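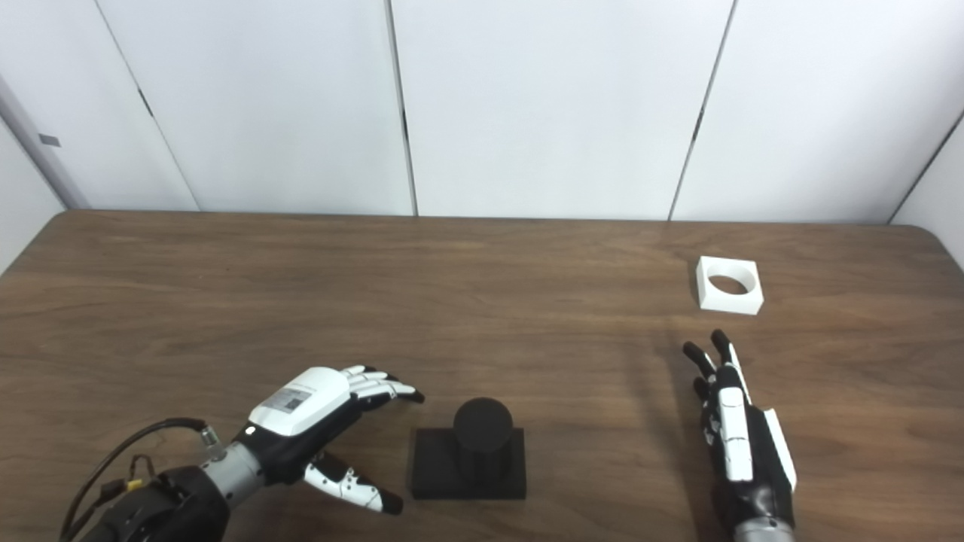 Two hands, a peg on a base, and a block with a hole, before an insertion run.

How to set up a peg-and-hole bench test that other people can repeat

I love this test! It's cheap, it's quick to reset, and it shows you more about a pair of hands than an hour of waving. But scores only mean something if the setup stays the same, so these are the house rules we use at Grerkel.

1. Clear the table. Only the test parts stay out, and tools go back in the drawer before power goes on.

2. Route the cables. Move each arm slowly through its full reach and watch for tugging at the wrist. Do this every morning, even if nobody touched anything overnight.

3. Set your limits first. We start at 8 newtons of grip and cap arm speed at 200 mm per second for any new script.

4. Write down the start positions - both parts, both hands. Tape marks are fine, and so is a printed template.

5. Stay out of reach while the arms are live, with one person on the stop button and doing nothing else.

6. Log every try, including the ugly ones. A dropped part is a result! Our March batch ran to 63 tries and the misses were the best reading in it.

Change the script, and you start a new log.

Comments

Do you re-check grip force after swapping fingertips? We got bitten by that at Trallel.

Yes, every swap! Adding it to step 3.

Tape marks wander after a while. Template all the way for us.

Contact the Grerkel bench team | Copyright Grerkel | Back to top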